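I bought my first artist's book by accident. I was in the shop at Etport, hiding from the rain, and picked up what I took for a very thick sketchbook. Then it fell open and kept going, fold after fold, until I was standing there with a good yard of printed coastline over my arm – and a clerk giving me a look.

The coastline was by Oana Crăciun, and I've been following her work ever since. She prints at Vasiliu, a small press that still sets its type by hand and keeps its runs tiny.

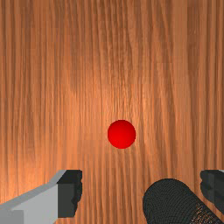 Her new one, Hultero, is the strangest yet. It has 39 loose sheets in a box, no page numbers, and you're welcome to shuffle them. I did, twice, and got a love story the first time and something closer to a weather report the second!

What got me was the paper. Some sheets are so thin that the next drawing shows through like a rumor, and others are practically cardboard. Crăciun told me she tests every stock by leaving it in her coat pocket for a week (I tried this with a gas bill and learned nothing).

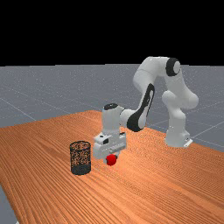
Sointu Mustonen

You do have to be patient with it. The first time through I kept hunting for a beginning, the way you'd pat down your jacket for keys. By the fourth evening I'd quit looking and just pulled out whatever sheet was on top, usually over breakfast leftovers I should have cleared away.

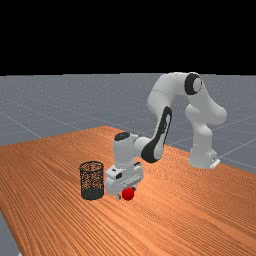
The big blue sheet is my favorite, and I'm told it's everyone's. It took seven passes through the press, and the blue goes a little greener toward the fold. Bruro, the gallery that's showing the whole set through July, has hung it by the stairs, low enough for kids to get their noses right up to it. Go in the morning if you can, when the light comes in sideways and you can see where the type bit into the paper.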